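Gundbridge is getting its old dance hall back! Cernero, the small firm behind the repair of the Drurnent Rooms, will open the doors again in January, with free taster classes from noon on the first Saturday. 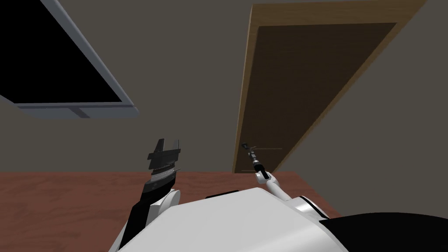
Words: Vasiliki Bakalis, Cernero press desk

The hall has been shut for three winters while the roof was mended and the heating replaced, and we can't wait to hear music in it again. There's space for 900 people across the week's classes – tea dances, swing, ceilidh and a beginners' tango.
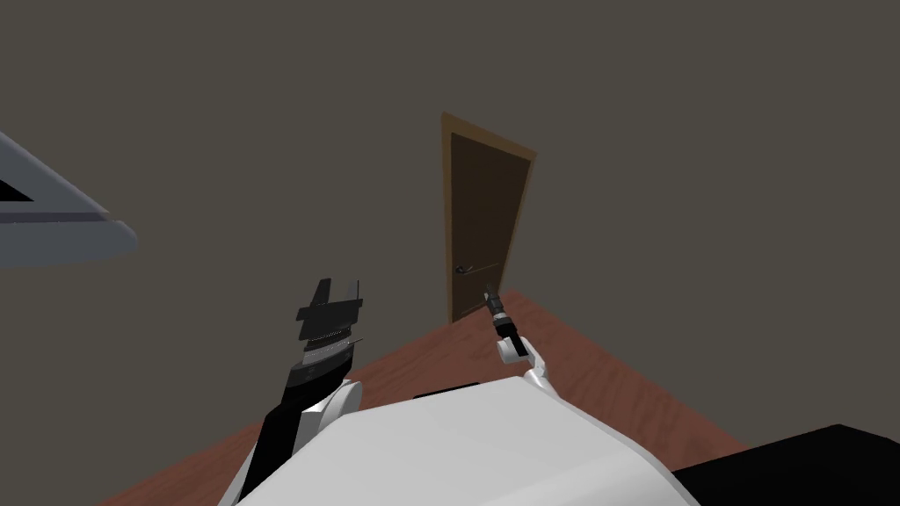
Alexiou, who danced there as a teenager, would like the tea dances to start later so that people coming off shift can join in. We agree, and the Thursday one now begins at 4pm.

Tickets for evening dances cost £12, and under-16s get in free.

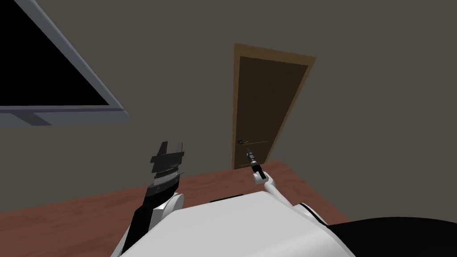
Bookings can be made by phone or at the door, and there are two sessions each week for wheelchair users and their partners.

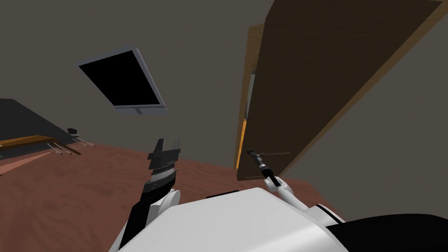 Choosing the colours took us nearly as long as the roof did. Old paint scrapings gave us cream, green and a rather loud pink, and we tried the lot. In the end we went for plain grey walls with reddish-brown wood, a pairing we love – it's calm, warm and kind to sequins.

Contact: Cernero press desk, Gundbridge | © Cernero | Back to top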